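Rilurstead Touring Stage System

The Rilurstead is a modular stage supplied by Brenholm to theatres, arts centres and community venues. It is intended for spoken drama, solo performance and small-cast touring work, and may be used in halls which have no permanent stage.

Each deck measures 2 metres by 1 metre and is fitted with adjustable legs. A deck can be carried by 2 people. Sections lock together from above, so that the platform may be altered between productions without turning the decks over. Steps, a guard rail and black skirting are available separately.

The system is offered for sale or seasonal hire. Hire charges begin at £195 per week, including collection from our Vastville depot. A complete set with storage trolleys is priced at £3516. Companies wishing to see the stage before ordering may visit the Rezaei Studio in Vastville, where a full set is kept in regular use.
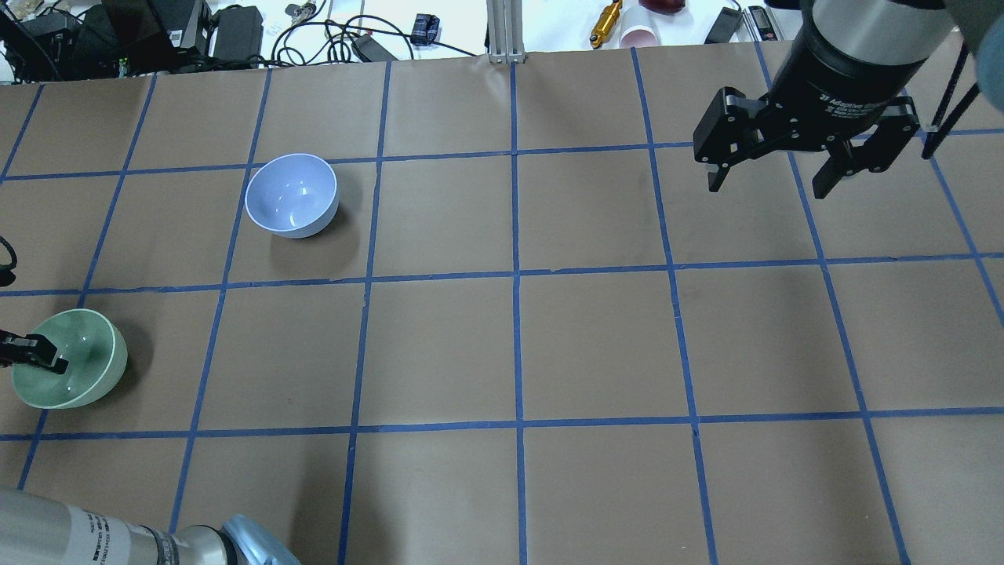 Can the stage be used on a sloping floor?

The legs adjust individually and will correct a slight slope. For steeper floors, venues should request a site visit before placing an order.

Orders for the autumn season should reach us by the end of May.

© Brenholm Stage Equipment, Vastville. All rights reserved. Contact us | Back to top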